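4.2 Gripper comparison on bin-to-bin transfer

We compared two grippers on the same arm, with the same controller and the same fixed camera. The first, the Nidow, is a parallel-jaw gripper with flat pads. The second, the Rorkholm, has jointed metal fingers that close inward as they meet a surface. Each gripper was given 200 transfer attempts, for a total of 400. An attempt started with the arm at its home pose and ended when the object was released or when 30 seconds had passed.

The objects were toys and household items chosen for their mix of shapes. They were tipped into one of two metal bins and not arranged by hand. When a bin was cleared, the direction of transfer was reversed. The bins were clamped in place after pilot runs in April showed that contact with the walls could shift them and spoil the camera calibration.

Most failed attempts with the Nidow involved round or tapered objects, which slid out of the pads during the lift. The Rorkholm held these more often but had trouble in the corners, where its fingers touched the wall before they could close (Figure 3). 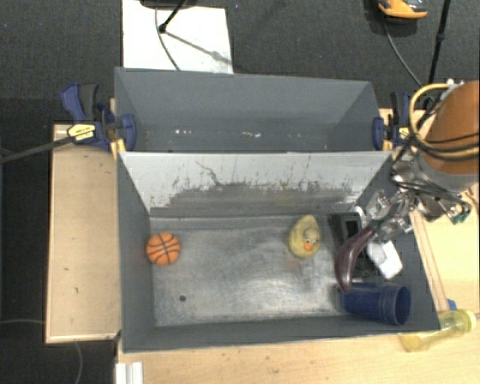

Figure 3. Transfer attempt with a toy eggplant held at its thin end.

Grasps near one end of a long object were scored as successes if the object reached the other bin, even if it swung on the way. We did not score the quality of the grasp itself. Two of the authors labeled all attempts from video, and a third settled the cases in which they disagreed.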